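The Case for Paying the Second Rehearsal

Public support for music is usually discussed in terms of concerts. Grants are awarded for performances, reports are written on attendance, and the success of a season is measured by the number of evenings on which the doors were opened. The Fanton concert series, which this year received applications from 36 ensembles, follows the same practice. Its terms allow for one paid rehearsal before each performance. In my view this is too little, and the series should pay for two.

The present rule dates from a period when most visiting groups played repertoire they already knew. A jazz quartet could arrive in the afternoon, check the balance of the room, run the openings and endings, and play a respectable first set at eight. Many still can. The programme has changed, however, and the terms have not. Newly written work now makes up a large part of the season, and much of it is scored for players who meet for the first time on the day.
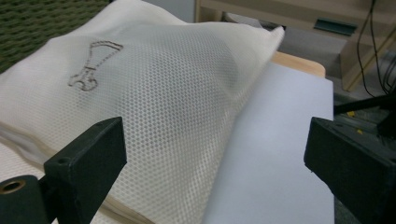 The consequences are familiar to anyone who attends regularly. The first half is cautious. Tempos are taken slightly under the marking, solos are shortened, and the more difficult passages are replaced by a repeat of something safer. Audiences are generous and applaud. The composer goes home having heard an approximation of the piece, and in many cases it is not played again.

Last season's performance of Cirimance, a suite for voice, bass clarinet and strings, shows what may be lost. The third movement depends on the singer entering against the pulse, with no cue from the ensemble. It was omitted on the night. The decision was a sensible one, taken at five in the afternoon by tired musicians, and it removed the section for which the work had been commissioned.

It will be objected that money is limited. A second rehearsal for a group of average size would cost the series 1,386 euros at current rates, and over a full season that sum cannot be found by economies in printing. I accept that the number of concerts would have to fall. A shorter season of properly prepared music is a reasonable use of public funds, and the Halonen hall would be free on the remaining evenings for the amateur choirs which have long asked for it.
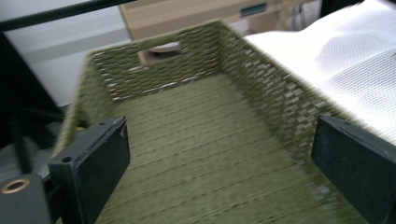 Orvokki Karppinen takes the opposite view, and has written that fewer concerts would mean fewer engagements for the younger players, who learn more from one evening before an audience than from any number of hours in an empty hall. The argument deserves a serious answer. Young musicians do need engagements. They also need to be heard at their best, and an invitation to return seldom follows a performance that was held together by goodwill.

Some 30 minutes of additional sound check, which has been proposed as a compromise, would not meet the difficulty. A sound check serves the engineer and the room. It does not allow a singer to try a phrase three ways and choose between them.
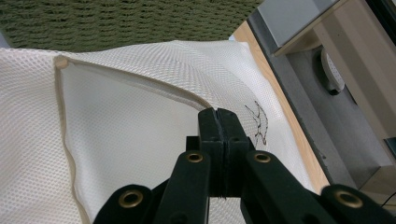 What the Series Should Do

The terms for the coming season are to be settled in May. They should provide for two paid rehearsals wherever a programme includes a first performance, with the earlier of them held at least a day before the concert. Kerttu Rissanen's proposal that composers be paid to attend should be adopted at the same time. Existing agreements, including that with the Lenix quintet, can be honoured as they stand.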